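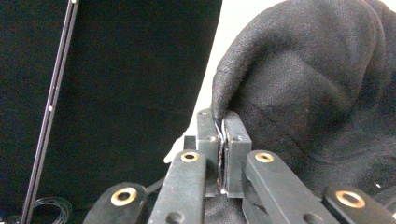

Does held-out garment testing mean anything if all the garments are black?

Asked by pocketlint, 9 Sep 2021

I train grasping policies for cloth from hand-held gripper demos. We have 1,373 of them, split by garment, so nothing in the test set was ever touched in training. The policy picks up unseen garments nearly as well as seen ones and my supervisor, Kalliopi Matić, wants to write "generalises to novel clothing". My worry is that our clothing comes from one person's wardrobe and that person dresses for funerals. Is the split enough, or will a reviewer eat me?

3 answers

Answer by Masby (accepted)

The split is fine. The sentence is the trouble. What you've measured is that it handles new dark cloth, so write that down and you can defend it.

If you want the bigger claim, split by colour and fabric as well as by garment. Train on dark, test on light, then swap. We did this in April with a towel set and the score on pale towels fell through the floor. The policy had been hunting for shadow next to the jaws - a perfectly good way to find a fold until the folds stop being dark. Changing the exposure in augmentation got back part of it. Buying coloured towels got back more.

Also report failures by type. A miss and a pinch that grabs 2 layers are different problems, and one success rate hides both.

Answer by Abubakari

Agree with Masby, but check your background first. Black cloth on a black surface is a harder edge to find than black cloth on white, and if your demos mix the two then your average is mostly telling you about the furniture. Tag each demo by what's behind the cloth and give the numbers separately. It's a dull afternoon with a spreadsheet.

Answer by ilo_fan2

just use the Musow loader it does splits for you

Comment from Masby: It splits at random by demo. Same shirt on both sides. Please don't.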